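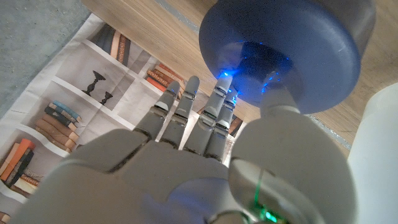
Speed limits for wrist-camera work: what we changed in July

Our written procedure for multi-fingered hands used to be one line: keep the speed low near people. Edileuza Assunção asked me what "low" meant and I had no number to give her. The procedure now has numbers.

With a person inside the marked area, wrist speed is capped at 150 mm/s. The cap is set in the controller, where the operator's script can't raise it. Finger closing force is limited separately — a slow wrist says very little about a pinch.

Before each session the operator tests the stop button, then moves every finger through its range at 10 percent speed with no load. Any joint that stalls is logged and the hand stays off until 2 people have signed the entry. Jeferson Marinho thinks one signature is enough. I disagree, and the form still has both lines.

Indicator lights are not accepted as proof of a safe state. A green light means whatever the firmware author decided it means. Reaching in requires drive power off and a wait of 5 seconds.

Printed mats must lie flat and be taped at the corners. Still open: how often to recheck the force limit after a fingertip is replaced.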